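Minutes, planning and simulation group
September 18, 2019, small meeting room, second floor
Chair and notes: Evangelia Kontogiannis
Present: perception (two persons), planning (three persons), tooling (one person, by phone from Guvodstead)

## 1. Notes from last meeting

Accepted with one correction. In the part about the Adow planner it was written "path length", it should be "path time".

## 2. Planner timeouts

The nightly run made 3,261 grasp requests. Of these, 317 ended with a timeout in the planner. Planning looked at the logs and found that most of them come from the same place: the goal pose is fine, but the pose before it (the pre-grasp) is in collision with a neighbor object. The planner then tries until the time is over and gives no useful message.

It was discussed if the time limit should be longer. Planning is against this, the limit only hides the problem. Agreed to check the pre-grasp pose first and return a separate error code when it collides.

**Action:** planning adds the check on a branch, tooling adds the new code to the log viewer.

## 3. Collision margin

The margin is now 20 mm for all objects. For objects which stand alone this is good. For objects which touch each other it is too much, the fingers have no place to go. Perception proposed to use the margin only on the side where the hand comes in. Planning thinks this is possible but the Sönmez library takes only one value per object, so we must split the mesh or change the library. No decision. To be continued when we know how much work it is.

## 4. Segmentation in the cluttered sets

Perception reported on the small clusters. The ball is found well. The package and the black clamp, when they touch, are still sometimes returned as one segment, and then the grasp center is put between them.
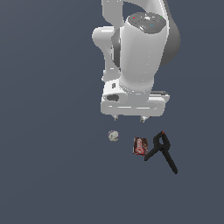

The depth step between the two is very small, so the depth channel does not help much here. Perception wants to give more weight to color on the borders. Tooling asked if this will be slower - perception does not know yet and will measure it.

The mesh of the clamp was also discussed. In the collision model it is a closed hull, so the opening between the handles is counted as solid. Agreed to replace it with a decomposed mesh.

**Action:** perception measures the run time, planning exports the new clamp mesh.

## 5. Tooling

The scene files from May do not load in the new Drernorness version, because the names of the joints were changed. A conversion script exists but it is not in the repository. Tooling will put it there and write a short readme.

## 6. Other

Seeds must be saved together with each run. Two runs could not be repeated last time.

Next meeting: same room, the date comes by mail.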